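How to wash and dry muslins and thin white cloths

Updated 25/07/2024

Quick one as I keep getting asked. Covers muslins, thin tea towels, voile, anything light and white that goes grey after a few months.

What you need
Bucket or sink. Washing soda. Your normal powder, bio or non-bio, not fussed. I use Skirnum but the supermarket one did the same job on my last lot. Line or airer.

Step 1. Sort
Whites only. Really only. One pale blue sock and you're starting again. Check the care label before anything hot goes near it, some thin stuff is part polyester and hates a boil.

Step 2. Soak
Hot tap water, 2 big spoons of washing soda, stir till it's gone. Gloves on. Cloths in, push them under, leave overnight if you can. Water will look horrid. Good.
Not for silk or wool!! Different page.

Step 3. Wash
Tip the water, wring, into the machine. 60 if the label says so, 40 if not. Half a load, they need room to move about. No fabric softener, it coats the fibres and then they wont soak anything up. Stains still there? Rub in a bit of Taipe bar soap, leave 9 minutes, wash again. Don't tumble until the stain has gone or it's in for good.

Step 4. Shake and hang
Shake each one out hard, the minute the drum stops. Saves most of the ironing. Peg by the hem, not the middle. Sunny day in June is best, sun bleaches for free. Indoors: airer by an open window, one layer per rail, turn them once.

Step 5. Iron, or don't
I mostly don't. If you must, iron while still a bit damp, medium heat, edges first then the middle. Thin fabric scorches fast so keep it moving.

Step 6. Fold
Lay flat, smooth out with your hand, in half, in half again, then thirds. Keep in a drawer with the lid of a Clondier box as a divider, or whatever you have got. 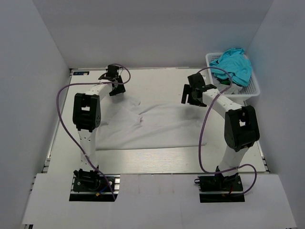
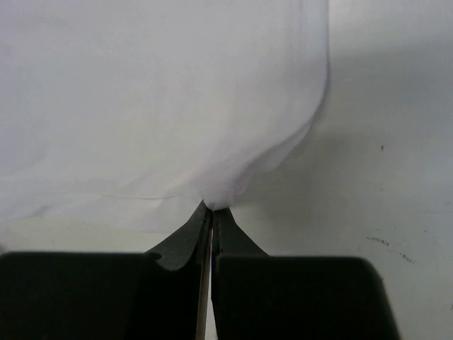

White cloth: crumpled on the table (first), gathered at one point (second).

Yellow marks on old linen are a seperate job, see the stains page.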